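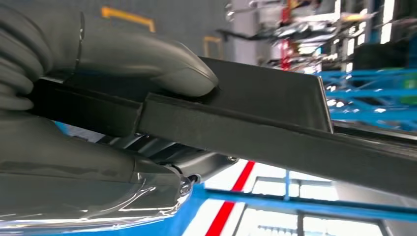

## My first season with the women of Jondar

02/12/2022

I promised Annapurna Kurup that I would write something when the season was finished, and it is finished since two weeks, so I have no more excuse. She is our captain and she reads this blog, so I must be correct.

For those who are new: I moved to Kadberg in June, with two suitcases and one pair of very old boots. At home I played football until I was 24 and then I stopped, the way many women stop, when work became serious. I did not plan to begin again at 37. But the flat I rent is beside the ground of Jondar, and in the evenings I could hear the training through the kitchen window. After some days of listening I went down and asked if they needed a defender. They needed a goalkeeper. I said yes before I understood what I was saying.

### Learning to stand still

I had never played in goal. Our coach, Heikki Vainio, is a patient man who speaks little, and his first advice to me was to stop moving. A defender wants to go and meet the problem. He told me to wait until the striker has shown me something, and then to go with my whole body. I wrote this in my notebook and I did the opposite in my first match, against Castillo. We lost 5–1. Two of those goals I could have stopped by staying where I was.

What surprised me is how much talking there is. I always thought the goalkeeper was a quiet person at the end of the field. In fact I must talk the whole 90 minutes, in my third language, to people who have their backs to me. In the beginning I was translating in my head, and by the time I had found the word "behind" the ball was in the net. Imelda Agbayani, who plays in front of me at centre back, made me a list of six words. Away, keeper, time, turn, left, right. She said I could have more when I had used up these ones.

By the fourth match I was shouting them without thinking. I was also shouting them in my dreams, my neighbour says. The walls are thin.

### The long trips

I had not understood the distances in this country. The league has only eight clubs, but the road to Uvel and back is 882 kilometres, and we drove it in one weekend with two vans. We slept on mats in a school gymnasium. The heating came on at four in the morning with a noise like a train.

We drew 0–0 there, and I will say without modesty that it was my best match. There was one save in the second half, low to my left side, that I still think about when I am washing the dishes. I got three fingers on it and it went around the post. Imelda pulled me up by the collar of my jersey and screamed something in my face which was not on the list.

The return trip cost each of us 116 dollars with fuel and food. I mention it for a reason. The men's team of the same club had a coach bus for the same journey, and the club paid for it. I asked about this at the meeting in the clubhouse, maybe too directly, and there was a silence. Kam-wah Kwok, who looks after the fixtures, told me later that the question had been asked before, but usually by somebody who left soon after. I am not leaving. I have asked for it to be on the agenda again in the new year.

### The last home match

For the final match we had 607 people. I know it because it was announced over the loudspeaker, and the announcer had to say it twice, the first time he was not sure he had read it right. Usually we had our families and some dogs.

We played Castillo again, and this time we won 2–1. Annapurna scored both, the second with her shin, and she has asked me to write that it was a volley. It was her shin. In the last minutes they had four corners in a row and I came out for every one of them — Heikki had his hat over his eyes, I was told.

We finished fifth. For a club that was seventh last year it is something to celebrate, and we did, with too much lemon cake.

### What comes now

Winter training begins in January, indoors, on a floor that is very hard for the hips. My friend Keyvan Ahmadpour, who played in goal for many years, has lent me his padded shorts. They are enormous. I have also ordered new gloves, as the old ones have no grip left in the palms, and I would like to learn to kick properly with the left foot. At the moment it goes mostly into the parking lot.

If you live near Kadberg and you want to try, write to me in the comments. We still need a second goalkeeper, and also two fullbacks who like to run.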